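Notebooks > Newsroom Tools > Launch Watch > April

Entries Drafts Source log Corrections Search

Saturday, morning. Launch watch, Vukton.

Vukton went public overnight with a video, a logo and a handle. No site yet, only a holding page with a box for your email. The video is Bastien Delorme in a good jacket telling us the news is broken. He was at Brillov when Brillov was going to fix it, and Brillov now sends out a daily horoscope and a quiz.

I'm logging the claims while they're fresh, because this sort of thing gets edited quietly by Monday.

Claim one: "independent". The holding page has a privacy notice, and the notice names Tronmont as the data controller. Tronmont is a lobbying shop. It may be that they're only lending a mailing system. Waqas thinks so. I'd like to see it written down by someone who could be embarrassed later.

Claim two: 300 local contributors at launch. Contributors is doing a lot of work there. Paid? Per piece? Soudabeh rang two people she knows who had been approached, and both described a form where you tick a box and agree to be "part of the conversation". One of them thought she'd signed up for a newsletter. Two people prove very little, so this goes in as unconfirmed.

Claim three: no adverts, ever. Khokhar said the same, and had a betting banner up before the clocks changed. Parked.

Follower check, run at 9.40. Handle showed 1658 followers. Ngan-ling pulled the list with the usual script and sorted by account age. A big lump of them were made in the same week, with no posts and no picture. I was ready to write "bought" and she stopped me, quite rightly. New handles get swarmed by junk accounts whether anyone pays for them or not. We'd need a control, i.e. another new handle of similar size with nobody behind it worth faking for. We don't have one. The result is "odd, not evidence" and I've labelled the sheet that way so I can't get excited about it next week.

Transcript notes. Ran the video through the auto-transcriber, then Melahat corrected by ear. The machine had "we answer to voters" where he says "we answer to quoters", or possibly "quotas". She listened several times at half speed and still won't commit. Leave it as [unclear] in anything we file. Do NOT tidy it into "voters" just because that would make the better paragraph.

He also says "former colleagues in the party are on board" without naming a colleague or, come to that, the party. Melahat has marked the timestamp. There is a cut directly after it, and the light on his face changes, so I assume a longer answer was trimmed. Assumption only.
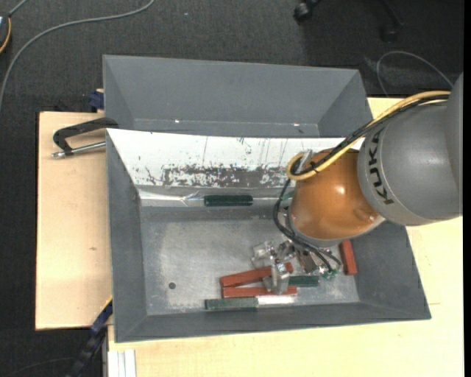 Is Vukton a news service or a campaign?

Going by what's public this morning, it's a mailing list with a video attached. It has published no reporting, named no editor and given no corrections address. It could turn into either one, and the thing to watch is what the first email asks people to do.

Signed up with the spare address at 10.15 to get that first email. Confirmation came straight back, sender name "Bastien", reply address a no-reply. The sign-up form wants a postcode as a required field. A news outlet might have a use for a postcode (local editions, fair enough) but so does anyone drawing up a canvass list. Tried it with a made-up postcode and it was refused, so they're checking against something.

Waqas's objection, noted in full since he'll ask: we are treating a bad launch as a sinister one. Most launches are bad. He has been on three of them himself and says the postcode box was in the template every time and no one had the nerve to take it out. I don't have an answer to that except that Tronmont didn't come with the template.

My view for now, which may not survive the week: a man who lost his platform wants another one, and "news" sounds nicer than "me". I'd give it until the autumn. I said the same of Khokhar and was wrong by a year and a half, so discount accordingly.

To do
— Ngan-ling: rerun follower pull at the same time tomorrow, same script, don't change the sort
— Soudabeh: ask her contact for the form wording, a copy if she kept it
— Me: email Tronmont press office, one question only (who owns the list?)
— Melahat: keep the original audio as well as the transcript, the last one got overwritten
— Check holding page for edits, save a copy each time

11.50. Holding page has changed already. "Independent" is now "independent-minded". Old version saved.

Contact the desk | Copyright Newsroom Tools notebook | Back to top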